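# Eris (tending kit) 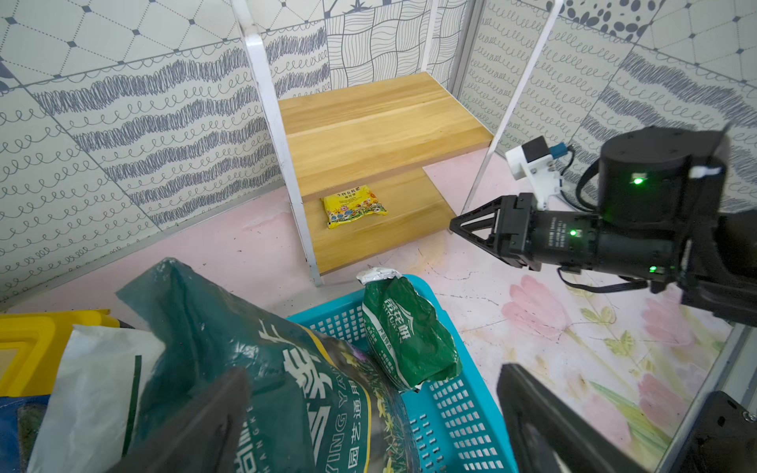
**Category:** Domestic and light commercial automation

**Eris** is a two-armed robot kit sold by the Valtberg firm Lammers for small indoor growing rooms, potting corners and shop back rooms. The maker describes it as a "tending system", a term that covers fetching, placing and putting away packets, bags and light containers. It does not water, prune or repot, although early sales material left several buyers with the impression that it did. The kit has been on offer since May and has drawn mixed notices, most of them concerned with the distance between the maker's claims and the tasks shown in its own demonstrations.

## Description

Eris is supplied as a pair of black arms with parallel grippers, a small camera at the wrist, a control box and a licence for the Vorari task software. The shelf, the baskets and the stock are the customer's affair. Lammers recommends a low open shelf with boards of different depths, and its demonstration corner uses a pale two-tier wooden one against patterned walls. Green lights on the arm are said by the handbook to mean "ready", which owners have found less useful than it sounds, as the arm also shows green while waiting for an instruction it has failed to understand.

Each arm has a reach of 70 centimetres in the standard version. This is enough for a shelf beside the mounting point and not enough for much else. The handbook advises customers to bring the work to the arms, and a good part of the installation visit is spent moving furniture.

## Tasks

The standard licence includes 14 tasks. Lammers calls these "skills" and counts picking up an item from a shelf and picking up the same item from a basket as two of them. Among those most often shown to prospective buyers are:

- moving a flat sachet from a shelf to a basket
- standing a part-used packet upright
- laying a soft bag beside a container
- returning an item to the shelf after use

Soft packaging is the centre of the sales pitch, and with some reason. Crinkled foil, half-folded packets and slack plastic bags are awkward for a two-fingered gripper, and a garden supply shelf is full of them. Critics have replied that the demonstrations use few items at a time, set out with generous gaps, and that a real potting bench seldom looks like that by the end of a morning. No public demonstration has yet included a torn bag or spilt compost.

## Vorari software

Vorari learns a task from repeated guided runs. The customer steers the arms by hand controls, the system records the movement together with the camera pictures, and the result is offered back as a new task once enough runs have been stored. Lammers gives the minimum as 64 runs. The figure appears on the order form, in the handbook and on the side of the box, but none of the three says how well a task taught with 64 runs may be expected to perform.

The wrist camera is the main source of information during a pick. With the camera this close to the work, the gripper fingers take up part of the picture, and a large bag in the foreground can hide whatever lies behind it. The handbook deals with this in a single sentence ("arrange items sensibly").

## Reception

The longest independent account is a trial by Birgit Albers, who kept an Eris kit in the packing room of a seed shop and wrote a log of its use. She judged the arms sound and the teaching controls pleasant to use, and praised the low noise. Her view of the kit as a purchase was cooler. She noted that a sachet lying flat near a post or upright was regularly left alone, that tasks taught with one brand of packet had to be taught again for another, and that the time spent arranging the shelf was not included in any of the maker's timings. "It tidies very nicely," she wrote, "once you have tidied."

Lammers answered that the packing room had not been set up according to the handbook. Albers published the layout she had used, which matched the one on the handbook's second page. The firm has since changed that page.

## Price and support

The kit itself is sold at a price given only on request. The support plan costs 170 euros a month and is described as optional, though updates to Vorari are issued only to customers who pay for it. Telephone help is open on Tuesday mornings. Spare fingers are sold in pairs, and the fingers are not covered by the guarantee.

A smaller single-arm version has been mentioned in company newsletters but has not been offered for sale.

## See also

- Lammers
- Vorari
- Parallel gripper
- Teaching by demonstration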